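Two-Arm Manipulation, Week 5 Handout: Cups and the Dish Rack

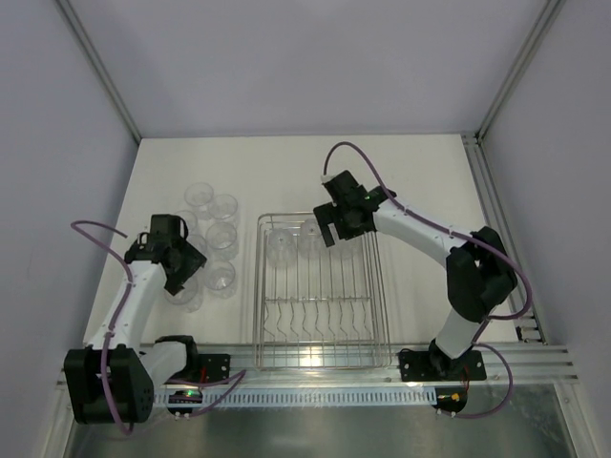 Figure 1. Both arms over the table, with six cups on the left and three mouth-down in the rack.

Hi all! Before you come to the lab on Tuesday, please read this through once, all of it, even the bit on cables that you think you know. I've rewritten these notes after last week's session, so if you have the old printout from the shelf, toss it. Rahel Ortner is running the second bench with me this term and she's working from this same version.

What we're doing

The job sounds like a chore your parents gave you. Clear plastic cups go from the table into the wire rack, mouth down, and they stay there when you let go. You'll teach it by driving the arms yourselves and recording the runs, then train on what you recorded. Each pair needs 40 clean episodes by the end of the week. "Clean" means the cup ends up inside the rim of the rack, upside down, with both grippers clear of it. If you bumped another cup on the way but everything is still standing, keep the episode (I like those, they teach the policy something) and put a note in the log.

Why clear cups? Because they're horrible! Look again at Figure 1 and try to trace the edge of each cup on the left. Mostly what you get is faint reflections and shadow. Now look at the rack and you'll find a bright spot of glare on the wires near the front, which is a lovely thing for a camera to get confused by. When we did this with colored cups a couple of years back, everybody had a working policy by lunch and learned very little. With the clear ones you have to think about what the network is really looking at, and quite often it's the shadow of the gripper.

The software

We're using Trakness to record and Indent for the training jobs. Log in with your lab account, make a folder with both your names in it, and don't save to the desktop. I mean it about the desktop. Last December we lost a whole afternoon of recordings that way and I was the one who did it.

The shared set from earlier groups has 2,231 episodes in it. You can pretrain on that if you want, but read the notes file first. The earliest batch was recorded with the rack turned the other way and it will teach your arms some very odd habits.

Splitting the work between two arms

This is where most of the arguments happen. You have a left arm that can get at the cups and a right arm that can get at the rack, and at some point a cup has to travel between them, or else one arm has to do the whole trip. Both are fine. Talk it over with your partner before you record anything, write down which one you picked, and then stick to it for the full set. A mixed set is really hard to learn from with this few episodes.

If you do a handover, do it low and do it slowly. Yến Bạch, who took this class last year and now helps out in the evenings, got her best results by pausing for a moment with both grippers on the cup before opening the first one. You can see that pause in her plots as a nice flat step. I'll show them on the screen on the day.

Squeezing: the cups are ribbed, so the fingers can catch on a rib and feel like they have a good hold when they don't. Close, lift a tiny bit, check, then go. Don't crank up the grip force to make up for a sloppy approach. The cups flex and then they pop out sideways, and you will be crawling under the bench.

Cables, again

Each arm has a purple cable that loops up from the gripper and comes back down along the arm. Those loops need to stay loose. Before you start, move each arm gently through its full reach and watch the loop the whole way. If it goes tight or snags at the elbow, stop and call one of us over. Please don't re-tie it yourself, however obvious the fix looks.

Leave the little circuit boards down by the rail alone, too. Same goes for the rail bolts.

What to hand in

Your episodes, in the right folder. Your log, typed or handwritten, I don't mind which. One page on how your policy failed, with at least one failure you can explain and one you can't. The second kind is the more interesting part for me, and you won't lose points for being stumped.

We'll score the trained policies over 13 trials each, with the cups set out by the other pair (be nice). Cozma and Lusov, which is what last year's class named the two benches for reasons I never got out of them, behave a little differently, so you'll be tested on the bench you recorded on.

Reading for next time is the short chapter on action chunking, sections 1 and 2. Skip the proof unless you enjoy that sort of thing. Bring questions, and bring a sweater, the lab is freezing in the mornings.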